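NOTA DE PRENSA

Doltley abre la campaña de recogida de textil y menaje para pisos de acogida

Doltley pone en marcha en febrero su campaña de recogida de ropa de cama, mantas y pequeño menaje para los pisos de acogida temporal de Hindov. Plazo abierto desde ya. Las entregas se hacen en el local de Pleston, en horario de tarde, y no hace falta cita previa.

El año pasado la campaña cerró con 924 lotes entregados. Este año el objetivo es llegar a todas las viviendas de la red, 300 en total, incluidas las 23 que se incorporan ahora en el barrio del puerto. Son pisos pequeños, muchos sin calefacción central, y la ropa de abrigo para la cama sigue siendo lo primero que piden las familias al entrar.

Qué se recoge: mantas, colchas, fundas, cortinas, toallas, manteles. También enseres pequeños de casa, siempre que quepan en una caja de cartón que una persona pueda levantar sola. Los tejidos, lavados y doblados. Se aceptan telas con algun remiendo pero no con roturas grandes. 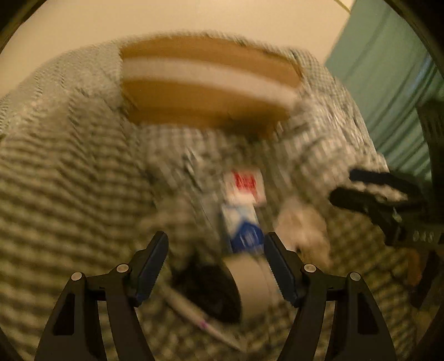
Tela de cuadros en tonos oliva, gris verdoso y crema.

No se recoge: colchones, almohadas usadas, muebles, electrodomésticos grandes, alimentos. Para muebles existe otro servicio, el de Upadhyay, que mantiene su calendario habitual y atiende por teléfono por las mañanas. Rogamos no dejar nada en la puerta del local fuera de horario - el año pasado hubo que tirar bastante material mojado por la lluvia.

Novedades de esta edición. La primera, el reparto por cajas cerradas. Hasta ahora se entregaba todo suelto y cada familia elegía en el almacén, lo que suponía colas y bastante espera. Ahora cada vivienda recibe su caja con lo básico y puede pedir cambios durante las dos semanas siguientes. La segunda, el transporte: Upadhyay cede dos furgonetas para las rutas de Hindov y de los pueblos del valle. La tercera es la ampliación del local de Pleston, que pasa a tener 600 metros cuadrados con la nave contigua. Las obras terminaron en enero, falta la rotulación.

Los comercios y empresas que quieran colaborar con existencias sin vender pueden hacerlo tambien, con albarán y avisando antes del volumen aproximado. Se emite certificado de donación a quien lo solicite. Los centros escolares tienen un formulario aparte, disponible en la web de Doltley, apartado Campañas. 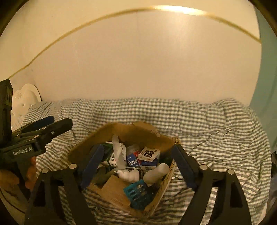

Hindov, febrero

Doltley recomienda preparar las cajas de objetos pequeños con algo de tela o papel entre las piezas y escribir fuera, en un lateral, el contenido general: cocina, baño, costura, infantil. Con eso basta. No es necesario hacer inventario. Las cajas mezcladas se admiten, aunque tardan más en salir porque hay que abrirlas y repartirlas a mano en la mesa de clasificación.

El textil va en bolsa, separado del menaje. Juegos de cama completos, mejor atados juntos y con la medida anotada (90, 135 o 150). Las cortinas con sus ganchos si los hay.

Las primeras entregas a viviendas salen a finales de mes y la recogida sigue abierta mientras quede espacio en el almacen. Si hay cambios de horario se avisará en la web y en el tablón de la entrada.

Sobre Doltley

Doltley es una entidad sin ánimo de lucro dedicada a la reutilización de enseres domésticos. Trabaja en Hindov y su comarca con servicios municipales de vivienda, parroquias y asociaciones vecinales. Gestiona el local de Pleston y un taller de arreglos de costura abierto al público.

Contacto para medios: a través del formulario de prensa de la web de Doltley. Material gráfico disponible bajo petición.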